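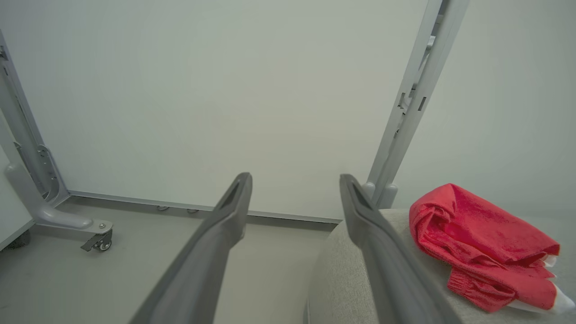 Red cloth on beige upholstery, Grultberg open day, 27 July 2019

The Grultberg open day starts with a form. You sign that you're wearing closed shoes, and then a man looks at your shoes anyway. After that you get a lanyard, a paper cup of coffee and a map of the building, which was accurate as far as the restrooms.

I went with Irfan Latuheru, who is furnishing a very small apartment and has opinions about hinges. It's a 4 mile walk from the station at Otard if you miss the shuttle. We missed the shuttle.

Grultberg makes storage for people who don't have room for storage. Most of the ground floor is given over to the Lightfoot system, which is slotted metal uprights, rails and plain panels that you put together into whatever shape your hallway will tolerate. The brochure calls the panel color "morning." It is a gray that has been told about white. After an hour among those walls I was grateful for anything upholstered, and the one bit of strong red on display did more for my mood than the coffee.

The guide took us around at a good clip. She had 10 minutes for the whole ground floor and spent most of them on the history of the slot. I'm not complaining, I now know a lot about the slot. It used to be round. There was a bad year in March, if I followed her correctly, when the round ones were dropped and the sales people had to go out and tell everyone that long ones had always been the plan.

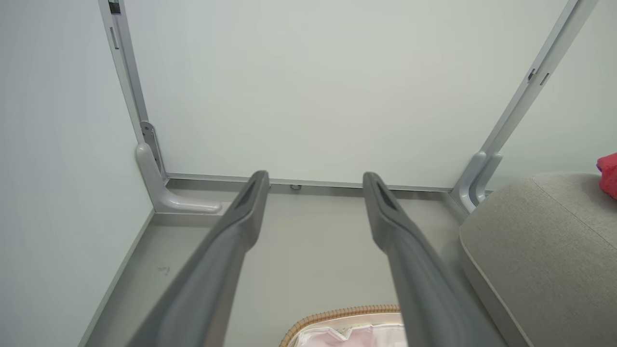

What I liked was how little the uprights and rails try to hide. You can see where one piece meets the next, and you can work out for yourself how you'd take it apart when you move, or when your landlord sees what you did to the wall. Irfan looked into a display unit for a long while and came out satisfied. He then asked what a bay that size would cost. It was 400 dollars, without the feet. The feet are a separate page in the catalog.

Upstairs is Vekinari, the soft side of the business: cushions, covers, things to sit on. They let you try everything, so the room was full of grown adults sitting down and standing up again with serious faces. The covers come in 175 fabrics. Most of them are beige, and a woman with a sample ring will explain the difference between any two of them for as long as you can stand.

Lunch was a sandwich in a box that folded flat afterward. Several people folded it flat and looked around for approval.

We caught the shuttle back, having asked three people where it stopped. Irfan bought a pair of hinges in the shop and held them in his lap the whole way to the station. I bought nothing, but I've been looking at my hallway since, and I may have to write to them about the feet.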